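Notebook, Pravo folding set, February

Two-gripper recording of garment folding. We have 251 episodes, of which 75 are shirts with a collar. My question is whether collar-first order gives shorter episodes. Brigitta doubts it. 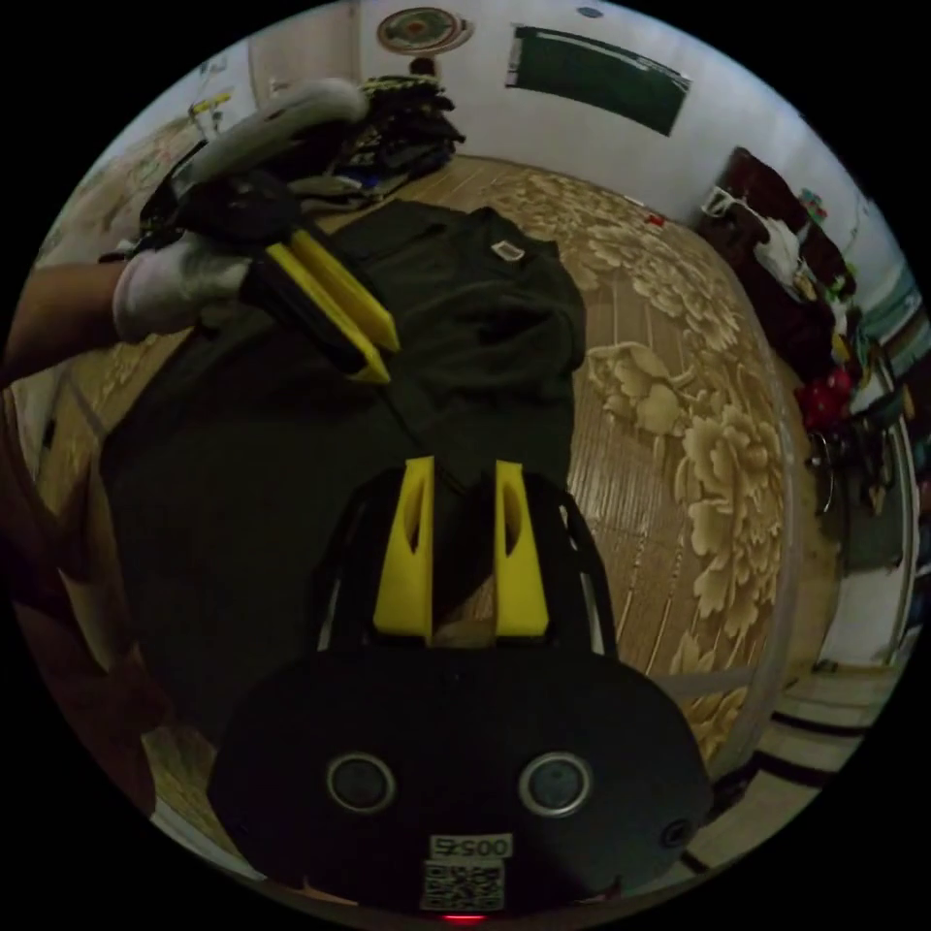 Tracking check

Yutong Jiang replayed the first 407 frames of each episode. The pose drifts most when the cloth fills the view. For the next round I will keep both grippers higher at the start.

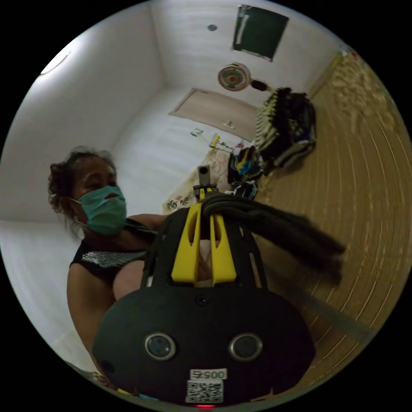
Gripper from the back, black straps across the top.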